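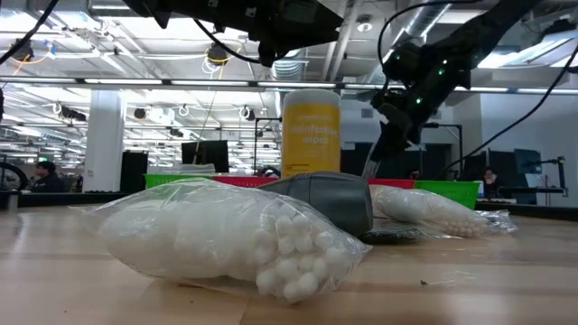 Clear plastic bag of white cotton-like balls on a light wood tabletop

Section 3: Setting Up the Stollow for a Guest Interview

Revised 4/22/03

Read Section 2 first if the Stollow has not been connected to a power supply before. These steps cover one host and one guest in the same room. For guests on the telephone, see the section on the Muli line adapter.

What you need

Stollow recorder with Nesico power supply
Two microphones with cables
Two pairs of headphones
A blank memory card, formatted in the Stollow

Connecting the microphones

1. Turn the Stollow off and set both channel knobs to zero.

2. Plug the host microphone into Input 1 and the guest microphone into Input 2. Push each connector in until it clicks.

3. Plug the headphones into the jacks on the front panel. Either jack can be used by either person. Both carry the same mix.

4. Turn the power on. The display shows the Tovow menu after a short self-test.

5. Choose INTERVIEW and press ENTER. The recorder now saves the host and guest as separate tracks.

Caution: Do not connect or remove a microphone while the headphones are being worn. The noise can be loud enough to hurt.

Note: If the menu does not appear, remove the memory card and turn the power on again. A card formatted in another machine can hold up the self-test.

Setting the levels

1. Seat the guest and place the microphone 5 inches from the mouth, slightly to one side.

2. Ask the guest to talk in a normal voice. Reading from a newspaper does not work well, as most people read more quietly than they talk.

3. Turn up the Input 2 knob until the meter reaches 8 on the louder words. The red light should stay off.

4. Do the same for the host on Input 1.

5. Press and hold LOCK for three seconds. The knobs have no effect until LOCK is held again.

Note: Laughter is much louder than speech. If your guest laughs a lot, bring the level down one more mark before locking.

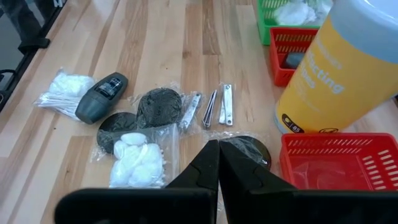 Make a one-minute test recording before the guest starts on anything you intend to keep. Press REC, have both people talk, press STOP, and play the test back through the headphones. Listen for hum, chair noise and table noise. A bare wooden tabletop carries every tap into a desk stand, so put a folded cloth under each stand. Small items still sealed in clear plastic, like many of those lying on the butcher-block top, will crackle on both tracks if anyone handles them, so move such things away before you start. Erase the test with DELETE when you are satisfied.

Recording

1. Press REC once. The light flashes and the recorder is on standby.

2. Press REC again. The light stays on and the counter runs.

3. To mark a place for editing, press MARK. This makes no sound in the headphones or on the recording.

4. Press STOP to finish. Wait until SAVING goes off the display before turning the power off.

Caution: Removing the card while SAVING is displayed will lose the whole interview, including the part before the last mark.

Steps in this section were checked by Lilian Mrema on a recorder with the June menu update. Older units show TALK in place of INTERVIEW. All other settings are the same.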